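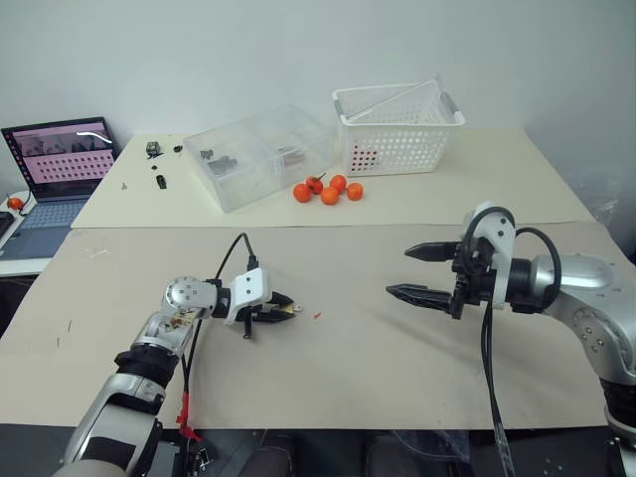 Front table with the cardboard down, cream table behind it against the wall.

To: Hemero list
Date: 16 January 2022
Subject: Re: [Hemero] Seeds in the fridge – how long is long enough?

Hello all, and a happy (if slightly belated) new year to everyone who hasn't heard from me yet!

I have been meaning to answer this one since it came through, and then we had the ice, and then the power went off twice, and by the time I got back to my mail there were so many messages about labels that I nearly lost it altogether. I'm putting the original back in so the rest of you don't have to go digging.

> Hi everybody, fairly new here, second winter. I made my first crosses last
> summer and ended up with far more seed than I ever thought I would. It's all
> in the refrigerator in little zip bags with a damp paper towel, went in the
> week after Thanksgiving. Some of the bags are already showing little white
> roots. Others are doing nothing at all and a couple have gone moldy.
>
> My questions are: do I have to wait the full time before planting, or should
> I take the sprouted ones out now? Is the mold going to kill them? And does
> anyone start them indoors under lights this early, or am I just making
> trouble for myself? I'm in zone 5 and I can't put anything outside until
> May. The book I have is from 1980 and it just says to sow in the fall, which
> is no help to me now.
>
> Also if anyone has opinions on potting mix I would love to hear them. The
> store here only carries Brisent.
>
> Thank you so much, this list has been a lifesaver.

First of all, welcome, and congratulations on your crosses. There is nothing like that first year of seed. I remember carrying mine around the house in an egg carton and showing it to people who had come over for entirely different reasons. My own first crosses were terrible, by the way. I put a muddy melon on a muddier melon and got exactly what you would expect, and I grew them on for years anyway out of pure affection. There is still a clump by the mailbox.

Now, the roots. If a seed has sprouted in the bag, take it out and plant it. The cold spell is only there to wake them up, and once one is awake you won't gain anything by leaving it in the dark. I check my bags on Sunday evenings after supper with a pair of blunt tweezers and a cup of tea, and anything with a root goes straight into a cell, root down, just barely covered. If you can't tell which end is which, lay it on its side and it will sort itself out. Please don't tug at the paper towel if the root has grown into it. Tear the towel around it and plant the scrap along with the seed. It rots away.

The ones doing nothing I would leave until the middle of February at least. Some crosses are just slow. I had a tetraploid pod a few years back that sat like gravel through the whole winter, and I was so disgusted that I threw the bag on the potting bench and forgot about it, and when I picked it up in March there were nine of them sprouted and looking for daylight. The tets do seem slower to me in general, though I know we have members who will write in to disagree, and they are welcome to!

On mold – try not to panic. A firm seed with a little fuzz on the outside is usually fine. Rinse it in a weak peroxide solution (I use one part of the drugstore kind to ten of water), give it a fresh towel, and wring that towel out harder than you think you need to. Most people's towels are much too wet. Mine were for years. If you press on a seed and it goes soft and something comes out, well, that one was never going to make it, and you can toss it without guilt. The dead ones feed the mold on the good ones, so it's worth going through them.

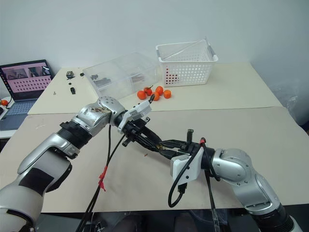 As for starting early under lights, I do it, and I've done it every winter but one, and every year around the end of February I ask myself why. The good side is that a seedling started in January will be a proper little fan by the time your soil is workable, and a fair number of mine bloom the second summer. The bad side is that you will be living with them. They want water at inconvenient times, they fall over, and they get fungus gnats, and then you get fungus gnats, and then the rest of your family has some things to say about fungus gnats. Let the surface dry out between waterings and put out yellow sticky cards before you see the first one.

You didn't say how many seeds you have. "Far more than I ever thought" could be a hundred or a thousand! I'll tell you what happened to me so you can learn from it. One year I planted 540, every last seed in the refrigerator, on the theory that the best one was bound to be in there someplace and I couldn't stand to miss it. I had trays on the dryer. I had trays in the bathtub in the guest bath, and we had guests. By May I was so tired of the whole lot that I set them out too close together and never did keep the rows straight, so I couldn't have told you the parents of anything. These days I stop at 200, and I pick the crosses I am truly curious about and trade or give away the rest. If you'd like to send some extras along to the spring seed exchange, watch for the notice here next month. Padded envelopes, please, and write the cross on the bag itself as well as on the slip.

Lights don't need to be fancy. I have plain shop lights on chains, kept a few inches above the leaves and raised as they grow, and I run them 15 hours a day on a timer. I used to turn them on and off by hand and it was hopeless, I'd be lying in bed and wonder whether I had done it, and down I'd go in my slippers.

Potting mix! You will get as many answers as there are people on this list. I've used Brisent and I think it's perfectly all right. It does come rather dry in the bag and it floats if you pour water on top, so tip it into a dishpan the night before, add warm water, and stir it with your hands until it holds together when you squeeze it. I add some perlite, a couple of big handfuls to the dishpan. The year I used the fancier stuff from Ruromel (when we still drove over there for the spring plant sale) I couldn't see a bit of difference in the seedlings, though I could certainly see it on the receipt. Skip anything with the fertilizer already mixed in, at least until they have three leaves. After that I feed at quarter strength every other week.

Your 1980 book isn't wrong, you know, it's only talking to gardeners who sow outdoors. If it's the one with the yellow cover I have it too and I am very fond of it, even if half the varieties in the back can't be found anymore. I did find one of them, years later, in the Jeon catalog of all places, tucked in among the hostas with the name spelled wrong. I ordered three fans on the spot and they came bare root in the middle of a heat wave. Two pulled through. It's a little spidery yellow thing, opens late in the evening, and I've used it as a pod parent ever since. If anyone wants pollen this summer, just ask me in June and I'll freeze some for you.

Two more small things and then I'll let everybody go. Pencil on plastic labels, please, or a paint pen. The "permanent" marker will be gone by August, and I have an entire row out back known as the What Was That row. And when you do plant out in May, give them a week on the porch first, shade to begin with. I have cooked more than one tray by being in a hurry on the first nice day.

Do write back and tell us what you crossed! We love to hear it, and the list gets awfully quiet between now and the first scapes. If some of you zone 4 folks want to chime in on timing I'd be glad of it, as I've only gardened here in 5 and my mother's place in 6, where you could practically throw the seed out the window.

Oh, and whoever asked about crown rot last week, I haven't forgotten you. I have notes someplace and will type them up once I've found the folder.

Warm wishes from under the snow,
your seed exchange coordinator
(zone 5b, heavy clay, too many melons)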